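Imville robot open day packs the hall

More than 300 people came through the doors of the Imville community hall for the first Tarkusbridge robotics open day, and plenty of them stayed until the lights went down. Kids sat on the floor, grandparents pulled up chairs, and the sausage sizzle out the back ran out of onions before lunch.

The favourite of the day was Rana, a two-fingered robot arm that has been learning household tidying at the Tarkusbridge workshop since May. Junaid Talpur, who runs the Rana project, gave short demonstrations through the afternoon and took questions from anyone who put a hand up (the youngest was four, and wanted to know if Rana gets tired).
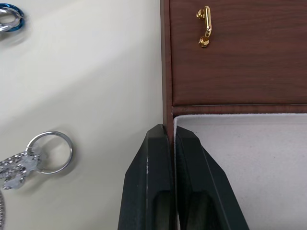
Putting away small, fiddly belongings was the theme of Talpur's demonstrations, and he told the crowd it's a much harder job than lifting a carton. Every object behaves differently. A sparkly charm on a split ring throws light in all directions, and a brown jewellery box with a little gold-coloured handle on its drawer and a pale lined compartment underneath asks for neat work from a pair of chunky black fingers. "Shiny things are brilliant practice," Talpur said. "They look different every time you move."

The team has recorded 3,903 practice runs so far, 395 of them on jewellery and keys alone. People near the front were leaning right over the rope to watch, and there was a big cheer at the end of each session!

Next door, Attila Kelemen from Pruten ran a hands-on table where visitors could steer a smaller arm themselves using a pair of handles. Almost 70 people had a turn. Kelemen said the under-tens picked it up fastest, and one pair of sisters went back to the end of the queue three times.

Tarkusbridge hopes to bring the open day back next year with a second hall and longer sessions. Schools wanting a visit from Rana before then can leave their details at the workshop's front counter.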